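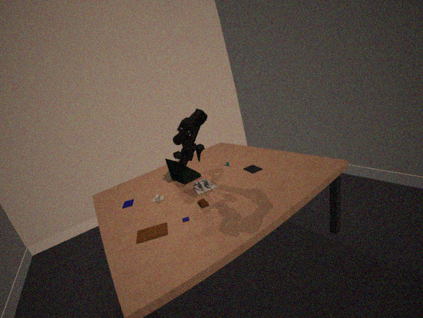

Changes to shared storage and backups

The migration of shared files from the old Medve server to Feremik is complete. The last batch, 337 project folders, was copied over and checked on 4/2/22. The old server is now read-only and will stay that way until November, when it will be shut down and its disks wiped. Anything you still need from it should be copied by then.

What moved

All folders under /projects and /common were moved with their dates and permissions intact. Home folders were moved earlier and are not affected. The /scratch area was not moved. It was never backed up, and most of what was in it had not been opened in years. If you kept working files there, copy them to your project folder yourself.

File names caused most of the trouble. Feremik does not accept a trailing space or a trailing period in a folder name, and the old server did. The copy script found 2504 such names and replaced the last character with an underscore. A list of the changed names is in the top level of each project folder, in a plain text file called renamed.txt. Spreadsheets that link to other spreadsheets by full path may report a broken link. Open the link dialog, point it at the new name, and save.

Symbolic links that pointed outside their own project were kept as links, but some of them now lead nowhere. We have not tried to repair these. The owner of the folder is in a better position to say whether the link is still wanted.

New paths

The drive letter on Windows machines is unchanged. On Linux and Mac, the mount point is now /feremik/projects. The old path will redirect until the shutdown – after that, scripts that use it will fail with a "no such file" error. Check scheduled jobs first, as these tend to fail without anyone seeing the message. A search for the string "medve" in your crontab and shell startup files will find most cases.

Quotas

Each project starts with a limit of 16 TB. A warning goes to the project contact at 90 percent. At 100 percent, new writes are refused, but existing files can still be read, moved and deleted. Deleted files go to a hidden folder named .trash and count toward the limit until they are cleared, which happens after 19 days. To free space sooner, empty .trash by hand.

Requests for more space should state the present size of the folder, the expected growth over a year, and whether any of the data can be moved to the archive. Requests without these figures will be sent back.

Backups

Nightly backups now run under Botix. Compared with the old setup, there are three differences you may notice.

Snapshots are taken at midnight and again at noon. They can be browsed from any folder under .snapshots, and a single file can be restored by copying it out. No ticket is needed.

Open database files are skipped. Botix does not try to copy a file that is locked for writing. If your group runs a database from a project folder, write a dump to disk before midnight and let the backup pick up the dump.

Very small files are packed together before they are sent to tape. Restoring a folder with a large number of small files from tape is slow as a result, and a full restore of such a folder can take more than a day. Data sets made up of many small files should be bundled with tar before they are archived.

Archive

The long-term archive, Mutov, is not changing. Data placed there is written to two tapes held in separate buildings. It is meant for finished work – files that are still being edited do not belong in it. Each deposit needs a readme file stating who made the data, how it was made, what the columns or fields mean, and how long it must be kept. Deposits with no end date are kept for ten years and then reviewed.

Checksums are now calculated on arrival and stored next to the deposit. If you already have your own checksums, include them in the deposit under the name checksums.txt and they will be compared with ours. Both MD5 and SHA-256 are accepted.

Known problems

Thumbnails for large TIFF files do not appear in the Mac file browser. The files themselves open normally.

File locking between Windows and Linux users is not reliable at present. Avoid editing the same document from both systems at once. A fix is being tested and will be announced in a later issue.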